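# Último tren a Trornthorpe

Octubre. Llovia desde Etside.

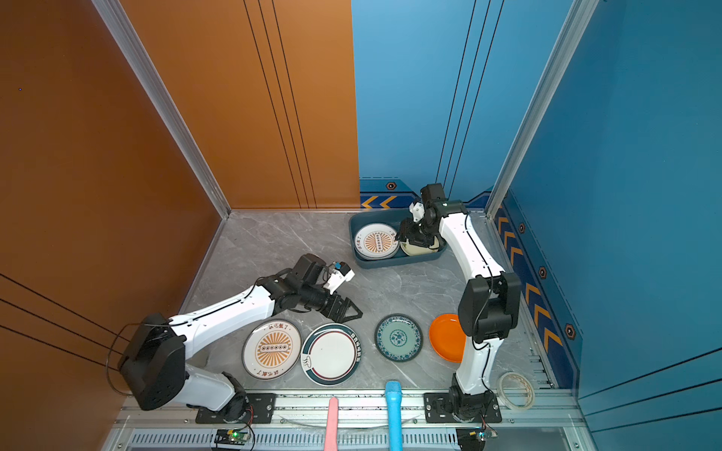 *Paredes azules, suelo gris jaspeado.*

Perdí el enlace por dos minutos. Corrí igual, con la maleta abierta, una manga de camisa arrastrando por el andén. Nada. Las luces rojas y ya.

En la sala de espera, una mujer con un termo. Me miró la manga.

—El siguiente sale a las seis.

—¿Seguro?

—No.

Me senté. Saqué la carta de mi hermana, otra vez. Doblada tantas veces que se leía mal por el medio. La casa se vende, decía. Los de Plattner ofrecen una miseria, ven antes de que firme. Y debajo, a lápiz: trae la llave del sótano.

La llave. Palpé el bolsillo. Sí. Fría, gorda, con el cordel verde de papá.

Veintiocho años sin bajar a ese sótano. Allí guardaba él las cartas de navegar, los botes de pintura, la radio que solo cogía una emisora, voces que ninguno entendíamos. Una noche me dejó oírla hasta tarde. Barcos, dijo. Son barcos hablando. Me lo creí mucho tiempo. Todavia, un poco.

—¿Va a un entierro? —preguntó la mujer.

—A una venta.

—Ah.

Me ofreció café en la tapa del termo. Quemaba. Bebí igual.

Luego sonó el altavoz, una voz rota, medio comida por el agua. No entendí nada. Ella tampoco, creo, pero se levantó, cogió el bolso y salió deprisa al andén, y yo detrás, con la manga colgando y la llave apretada en la mano.

Venía una luz. Lejos todavía, al fondo de la vía.

—¿Es el nuestro? —dije.

Pero ella ya estaba contando monedas para el billete.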